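Subject: Re: [enclosures] grey square housings, lid screws and the red mark

Hi all,

quick one before I have to run, sorry for the fragments. Quoting Hazem's whole message as a few of you said it never reached you.

> From: Hazem Younis
> Subject: [enclosures] grey square housings, lid screws and the red mark
>
> Hello list,
>
> I've been given a box of the grey metal housings from the Vesby job, to open up, swap the connectors inside and close again. I have never done these before. Some questions:
>
> 1. Does it matter which way round the lid goes? It's square, the holes seem to line up whichever way I turn it.
>
> 2. Are the screws all the same length? I have two bags here and they aren't labelled.
>
> 3. Some have a bit of red on them and some don't. Is that a reject mark? I've put the red ones to one side for now.
>
> 4. What do people use to clean the lids? The paint has gone dull on a few and I don't want to make it worse.
>
> There are 40 in the box so I'd like to get it right before I start.
>
> Thanks,
> Hazem

Taking these in order more or less.

1. Yes it matters. The holes are meant to be evenly spaced and on most of them they are, but the lids were drilled as a pair with the body, so a lid turned a quarter will go on and then the last screw fights you. You end up forcing it and there goes the thread. Ask me how many I've had to retap. So lid off, mark it, lid back the same way.

Which is 3 as well. NOT rejects! Please put them back in with the others. Red means someone has already matched lid to body. On ours there's a mark on the lid near one corner hole and a bit more red down the side of the body under it, and you just bring the two together. I got through 12 of them this week, all done the same way.
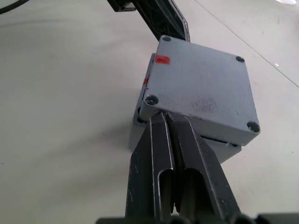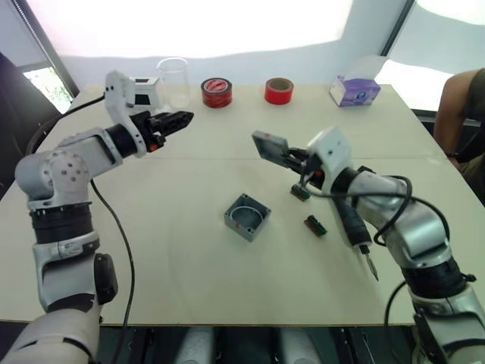

For the ones in your box with no red, mark them yourself before you undo anything. Ordinary red tape is fine, small piece, near a hole but not over it. Paint pen works too but takes ages to dry and I always get it on my cuff. Don't use the paper labels from Ait Ali, they go gummy and leave a ring.

2. Screws. Should all be the same length. If you've got two bags then one of them is for the Juvix brackets, which are longer and will bottom out before the head sits down in the countersink. Try one by hand first — if it stands proud with the lid flat, wrong bag. And start all four loosely before tightening any, then go corner to opposite corner. Driver on its lowest setting. I had mine one click up from that for most of September and wondered why the heads were chewing.

4. Dry tissue for dust. Slightly damp cloth if it's greasy. Nothing stronger, the finish is matte and a bit rough and anything with solvent in it leaves a shiny patch that looks far worse than the scuff did. Scuffs I leave alone. Uvov have never sent one back for scuffs, and they've had 300 off us.

Other things you didn't ask:

- connectors out and on the table before the lid goes anywhere near, otherwise you shut the thing up and find one under your elbow
- keep the lid well away from the bodies when you've got more than one open, or you're back to guessing
- screws in a beaker or a jar, anything with sides. They roll.
- check the gap along the edge when you're done. Should be an even dark line all the way round. If it's wider at one end the lid's on the wrong way or theres a wire caught

Timing, as somebody will ask: I allow 7 minutes each, less once you've got the rhythm. The first few are slow. Almost half of it is fishing the old connector out.

Does anyone still have the drawing with the torque figure on it? Mine is the old issue and the corner with the table has been torn off. I'd rather have the number than keep saying "lowest setting".

Hazem, if you've already taken lids off some of the unmarked ones and mixed them up, don't panic, just dont force any. Try all four ways round by hand, the right one drops on with no rocking. Any that won't, send them over to me with the lids loose in the same bag and I'll sort it.

Back at the bench after four if you want to ring.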